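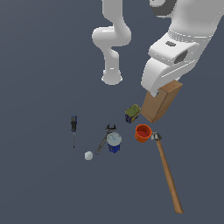
2025-10-16, sim bench, Durnine project

Gyula Erdős asked me over lunch whether I would trust the arm to clear up after supper at my house yet, and I gave him such a rambling answer that I promised to write it down properly, so here goes (sorry, Gyula, it's still rambling).

The chore we're working on is the dullest one I know, the kitchen-drawer-meets-workbench kind of tidying. A cup, a hammer, a wrench, a ball, a can, a wooden block, all dumped on the floor together, the way my own hallway looks after a weekend of fixing things. Everything gets picked up and put where it belongs. My youngest can do it, with grumbling. The simulated arm can do a fair share of it, without grumbling, and I'm fonder of it than I should be!

The block is the piece I keep coming back to. It has flat sides and plain edges and ought to be the easy one, but it's big next to the fingers, and once it fills the wrist view there isn't much left for the planner to go on. I spent most of August on that with the Pledport people and we're still not friends with it. 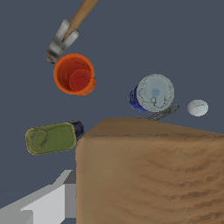
What I changed this week

Contact settings first. The Fletby defaults let light things jump when a neighbor got nudged, so I softened them and cut the time step. Runs are slower now, 15 minutes for a batch that used to take 9, and I think that's a fair trade. The last long run was 2,000 tries from shuffled starts, and 538 of those ended with every item put away. Gyula called that dismal. I'd call it a start – the August number was bad enough that I left it off the slide.

Second, the order of picking. I had been letting it go for whatever was nearest, and it would happily push the cup across the floor on its way to something else. Now it scores each item by how much elbow room it has, and takes the roomy ones first. Long thin things are still trouble, especially when they end up right beside something bulky and a finger has to come down in the gap between.
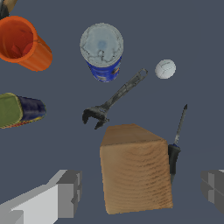 I'd like to try a small sideways shove before the grasp, the way you'd clear a spot on a crowded counter with the back of your hand. Ifans has a pushing routine we could borrow, though I remember it being fussy about round items, and the ball will surely find its way to the far end of the floor.

So, Gyula: supper dishes, no. Picking up blocks and cups from a hard floor, with me in the next room and nothing breakable out – maybe by spring, and I'd want the door open.

To do: rerun the same shuffled starts with the shove turned on, ask Pledport for their friction values, and fix the log so failed grasps and dropped items stop landing in the same column.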